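I've had the Skakwood shoe bench by my front door since October, and I love this thing! It seats two, it swallows boots, and almost 20 pairs fit if you stack the kids' ones (I did).

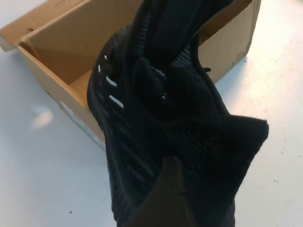

*Black knit, white stripes on the side.*

Assembly took me 104 minutes with a coffee break. The slats are smooth, the hinge closes softly, and my only gripe is the felt feet, which fell off by the second week. I glued them back on. 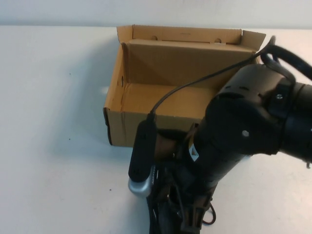 **Does it need to be screwed to the wall?**
Only the tall version does; the low bench stands fine by itself.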